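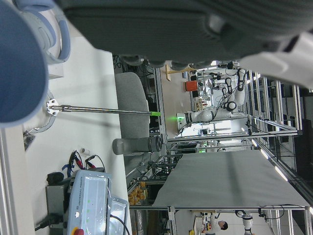

Stories > Short Fiction > Under 500 Words

The Last Bus to Fidberg

The bus to Fidberg left from behind the fish market at six, and by ten to six there were only two of us waiting. The other was a woman with a cardboard box on her knees. She had tied it with garden string and kept one hand flat on the lid.

"You're for Fetar?" she said.

I told her I was going all the way. She nodded and moved her bag so that I could sit down.

It was November and already dark. The driver took our money in coins, wrote out two paper tickets and put the heater on. It blew at our ankles and nowhere else. Mine was ticket 2179. I still have it, in the drawer with the house papers.

My aunt had left me the house at Sturer Lane. I hadn't seen it in 25 years. The solicitor's letter said it had a sound roof, a dry cellar and a piano, and that the piano would have to stay, as it had been brought in before the stairs were moved. I had read the letter so many times that the fold had gone soft.

After the bridge the woman opened her box a little way and looked in.

"Pears," she said. "From my brother's tree. He won't eat them and he won't let them drop."

She gave me one. It was hard and tasted of very little, but I ate all of it and put the core in my pocket.

"Whose house is it?" she asked.

I hadn't mentioned a house. I must have had the letter out. I told her my aunt's name and she thought for a while.

"She taught my sister the piano," she said. "She used to hit the lid with a ruler. My sister was frightened of her until she was grown up, and then they went on holiday together every year."

I had known my aunt as a person who sent a card at Christmas with a stamp stuck on crooked. I asked where they went.

"Kubiak. By the lake. They took the same room each time, number 96, up at the top. They complained about the stairs and then they asked for it again."

The bus stopped at Fetar and she got up. She put four more pears on the seat beside me and told me to leave them on a windowsill for a week. The driver waited until she had crossed the road before he pulled away.

It was past eight when I reached Sturer Lane. The key stuck, then turned. I found the light switch on the wrong side of the door, where I had forgotten it was, and stood in the hall in my coat. The piano was in the front room under a bedspread. I folded the cover back. All along the edge of the lid were small dents, close together, worn smooth at the corners.

I put the pears on the windowsill and went to look for the kettle.

Filed under: Fiction, Journeys, Quiet Reads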